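Clirketti Hardwax Oil, satin, one-litre tin: long-term test on an indoor tabletop

2019-03-10

Clirketti sells this oil as a two-coat finish for interior furniture and worktops. It is a blend of plant oils and waxes in a low-odour solvent, supplied in a flat tin with a pressed lid. I bought mine from Landwood, who also stock the matching maintenance oil and a set of white application pads. None of it was supplied free.

The test piece was a solid oak table that had been varnished at some earlier point and had started to peel near one end. I wanted a finish that could be repaired in patches, which rules out most varnishes.

Preparation

The old varnish came off with a cabinet scraper and then an orbital sander. Clirketti's leaflet asks for a final grit of 120 and warns against going finer, as a polished surface takes up less oil. I sanded one half of the underside to a much finer grit to check this. The finer half did take less oil and stayed slightly paler. For the top I kept to the leaflet.

Vacuum thoroughly. Do not use a tack cloth, as some leave a residue that shows up as dull spots under the first coat. Wipe with white spirit, leave it to flash off, and look at the surface under a low lamp for swirl marks. They are much easier to deal with at this stage.

Application

Stir the tin, and stir it again halfway through the job. The matting agent settles quickly, and an unstirred tin gives a glossy first half and a chalky second one. The consistency is that of thin honey at room temperature and noticeably stiffer in a cold workshop.

The coat must be thin. I worked it in with a white pad, left it for 5 minutes, then wiped off everything that would come off with a lint-free cloth. The leaflet allows longer, but by then the oil had begun to drag on the end grain. The second coat went on the next day and used far less than the first.

Cloths soaked in this product can self-heat. Lay them flat outdoors or put them in water in a lidded metal container. The warning on the tin is printed in very small type and should be larger.

Curing

The surface was dry to the touch overnight. Full cure is given as two weeks, and I would treat that as a minimum. A mug put down on day 3 left a faint ring, which disappeared after light rubbing with a pad and a few drops of oil. After the full period the same mug left nothing.

Appearance

Satin is a fair description. The sheen is low when seen from above and rises when the light comes in at a shallow angle, so a window at the far end of the room will still produce a soft reflection. The oil darkens oak by roughly the same degree as wiping it with a damp cloth. Anyone wanting to keep the raw colour should look at the Birka range, which includes a tinted first coat – though it costs more and is fussier to apply.

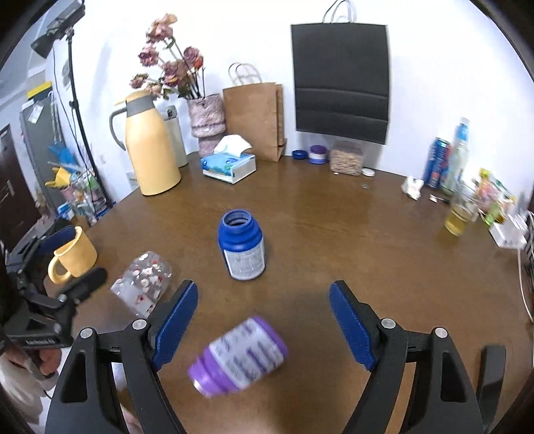

Review by the Finishes Editor, Cifuentes Workshop Pages

Durability

The table finished in December two winters ago has had daily use since. Water beads and can be left for an hour without harm. Red wine, tea and oil wiped away cleanly. Neat washing-up liquid left overnight dulled the sheen in a small patch, and an alkaline kitchen cleaner did the same more quickly. Both patches were repaired locally with maintenance oil and no edge is visible.

Scratch resistance is moderate. Dragged crockery leaves fine marks that a varnish would resist for longer. Against that, the marks can be blended out in a few minutes, without sanding the entire top. Heat is the weak point: a hot pan base left a white bloom that needed abrading and two spot coats.

Storage

A part-used tin skins over within a few weeks. Decant the remainder into a smaller container with as little air as possible and label it with the sheen level and date. The pressed lid does not reseal well once it has been levered off more than twice.

Verdict

For: easy to repair, forgiving to apply, good resistance to everyday spills.
Against: settles quickly, poor lid, limited heat resistance, long cure.
Score: 80 out of a hundred. A screw cap would raise it.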